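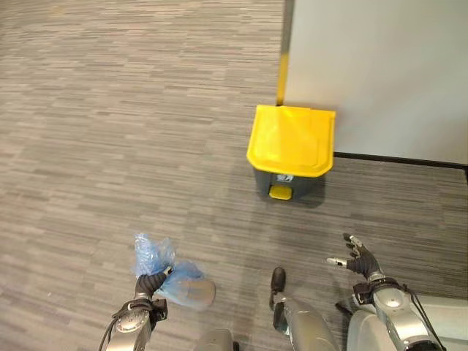
Gray carpet and the foot of a white wall panel with yellow trim.

Zurkcombe Film Reviews: data card

Overview

Zurkcombe is a collection of 2569 short film reviews in English, each paired with a star rating and a set of genre tags. The reviews cover theatrical releases, festival screenings and home video reissues. It was put together by Frøydis Rønning and Iraís Ochoa for work on genre tagging and on the gap between what a reviewer writes and the score they give.

What is in the files

reviews.csv holds one row per review. The columns are review_id, film_title, release_year, reviewer_code, rating, genres and body.

genres.txt lists the tags in use, one per line. A film can carry more than one tag, and many do. Musicals that are also crime films were the most argued over.

split.csv gives the review_id and either train or test. The test part has 1000 reviews. A film never appears in both parts, even when several people reviewed it.

Ratings

Ratings run from half a star to five stars. Reviews from the Bañuelos newsletter used letter grades, and we converted these by hand. The original grade is not kept in this release. If a review had no rating, the rating column is blank — please don't read a blank as zero.

Text

Reviews shorter than 50 words were dropped. We took out bylines, ticket links and screening times, and left spelling alone. Cast names in parentheses are kept as the reviewer wrote them, so the same actor may turn up under two spellings. Plot spoilers are not marked.

Tagging

Each review was tagged by 2 readers working separately. Where they disagreed, both sets of tags were kept and joined with a semicolon. We tried settling the disagreements in the first version and lost too much, mainly for melodrama and romance, which readers use in very different ways.

Known problems

Horror and Asian action films are overrepresented, as most of the Jakitz reviewers wrote about little else. Silent film is close to absent.

Release years for reissues are sometimes the year of the disc and sometimes the year of the film. Check before using that column for anything.

Some reviews compare a film to its source comic or novel at length, and a keyword model will tend to tag them wrongly.

Changes

The May release fixes broken accents in film titles and removes duplicate reviews that came in through the Avix archive. Review ids have not changed, so there are gaps in the numbering.

Contact

Send corrections to Iraís Ochoa with the review_id in the subject line. Questions about the split go to Frøydis Rønning.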